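Linside 오도브(Odov) 탁상 스탠드

홈 > 조명 > 탁상 조명 > 오도브

판매가 68,000원
색상: 청록 / 크림 / 먹색
배송: 결제 후 영업일 기준 3일 이내 출고 (제주 및 도서산간 추가 배송비 있음)

제품 소개

오도브는 침대 옆이나 작은 책상에 두고 쓰는 탁상 스탠드입니다. 종 모양 갓이 빛을 아래로 모아 주기 때문에 옆 사람이 자고 있을 때 책을 읽거나 간단한 메모를 하기에 알맞습니다. 방 전체를 밝히는 용도로는 밝기가 부족하니 천장등과 함께 쓰시기 바랍니다.

디자인은 Ankica Georgiou가 맡았습니다. 이전 모델인 테샴(Tesham)은 받침이 넓어 협탁에 올리기 불편하다는 의견이 많았고, 오도브에서는 받침 지름을 줄이고 무게를 아래쪽에 두었습니다. 갓의 안쪽 면은 무광으로 처리했습니다.

제품 사양

정격 전압: 220V, 60Hz
소켓: E14
권장 전구: LED 4W 이하 (전구 별매)
무게: 1,110g
전선 길이: 1.5m
스위치: 전선 중간 스위치
밝기 조절: 없음
보증 기간: 구입일로부터 1년

색상 안내

청록은 켰을 때와 껐을 때의 느낌이 꽤 다릅니다. 불을 켜면 갓 아래쪽 테두리로 빛이 비쳐 옅은 하늘빛이 돌고, 윗부분은 원래 색에 가깝게 남습니다. 크림은 차이가 적은 편이고, 먹색은 빛이 거의 비치지 않습니다. 모니터에 따라 실제 색과 다르게 보일 수 있습니다.

흰 상판이나 밝은 색 책상에서는 빛이 반사되어 더 환하게 느껴집니다. 어두운 원목 가구에 올릴 때는 같은 전구라도 한 단계 어둡게 느끼는 분이 많습니다. 전구 색은 전구색(2700K)과 주백색(4000K) 모두 쓸 수 있습니다. 침실에는 전구색을 권합니다.
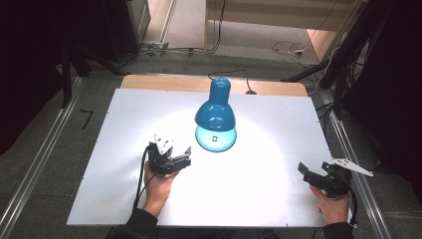
설치 방법

1. 전원 플러그를 뽑은 상태에서 갓을 한 손으로 잡고 본체를 살짝 눕힙니다.
2. 전구를 소켓에 끼우고 시계 방향으로 돌립니다. 힘을 주어 끝까지 조이지 마십시오.
3. 평평한 곳에 세운 뒤 전선이 받침 밑에 깔리지 않았는지 확인합니다.
4. 플러그를 꽂고 전선 스위치를 누릅니다.

관리 및 주의사항

갓은 마른 천으로 닦습니다. 얼룩이 있으면 중성세제를 묽게 탄 물에 천을 적셔 꼭 짠 다음 닦고, 완전히 마른 뒤 사용합니다. 알코올이나 시너는 표면을 변색시킵니다.
커튼이나 침구에서 30cm 이상 떨어뜨려 놓으십시오.
욕실과 실외에서는 사용할 수 없습니다.
백열전구와 할로겐전구는 쓰지 마십시오.
전선이 손상된 경우 직접 수리하지 말고 고객센터로 연락해 주십시오.

자주 묻는 내용

전구가 들어 있나요?
들어 있지 않습니다. E14 규격 LED 전구를 따로 구입하셔야 합니다. 둥근 볼 전구는 지름 45mm까지 들어갑니다.

갓만 따로 살 수 있나요?
가능합니다. 다만 청록 갓은 재고가 없어 1월 20일(목)부터 다시 주문을 받습니다.

테샴 갓과 호환되나요?
결합부 크기가 달라 호환되지 않습니다.

교환 및 반품

제품을 받은 날부터 7일 이내에 신청하실 수 있습니다. 전구를 끼워 사용한 제품은 불량인 경우에만 교환됩니다. 단순 변심 반품의 왕복 배송비는 구매자 부담이며, 포장 상자와 완충재를 함께 보내 주셔야 합니다.

함께 보는 상품

미슈라(Mishra) 벽등
테샴 탁상 스탠드 (단종 예정)
E14 LED 전구 4W 전구색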